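Write the Reset Down

Ask anyone who runs manipulation trials how their week went and you'll hear about the policy, the gripper, maybe the lighting. Ask how they put the objects back between runs and you'll get a shrug. I think the reset deserves a written rule in every lab that publishes a success rate, and I think it would be the cheapest improvement our field could make this year!

I came to this through a bad month. At Niltville we had 446 trials logged on a kitchen task, and when Tharushi Howlader went through the notes she found 46 of them started with the blocks somewhere other than where our own protocol sheet put them. Some were a hand's width off. Nobody had been careless, exactly. The sheet said "place blocks near burner," and each of us had our own idea of near. (Mine was generous, I'm afraid.) We threw the batch out and started over, and the second sheet had a drawing on it, with distances.

What I love about play kitchens is how quickly they show you this stuff. Everything is small, everything is within reach of the arm, and a block that moves a little can turn an easy grasp into a hard one. There's a pot, a burner, a few blocks and some toy food, and already you have more starting layouts than you could run in a year. 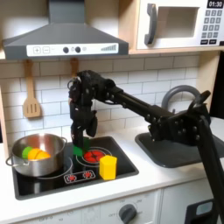
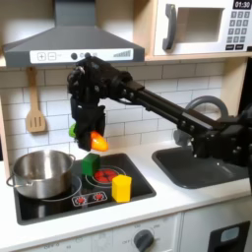 Two moments at the toy stove: a green block in the hand in the first, an orange-and-yellow toy in the gripper in the second.

So what should the rule say? I'd start with where each object stands, which way it faces, and what is already in the pot. I'd add how far any of those can drift before the run is void. Then one more line, the one people fight me on: what counts as done. Is a block done when it touches the burner ring, or when the fingers have let go and backed away? Shigeru Kawaguchi at Fekete argues that a strict release rule punishes slow hands, and he has a point, so put the time limit on the sheet too. We use 90 seconds. I don't care much if yours is longer, as long as I can read it.

The usual objection is that all this makes robots good at one tidy layout. I get it, and I want messy kitchens as much as anyone! But you can write the mess down. Draw your layouts from a list, save the list, publish it with the results. When the Bisari people tried our sheet in June they needed up to 450 words to explain their random layouts, and I could rebuild every one of them on my own counter that same afternoon. I had a wonderful time doing it, too.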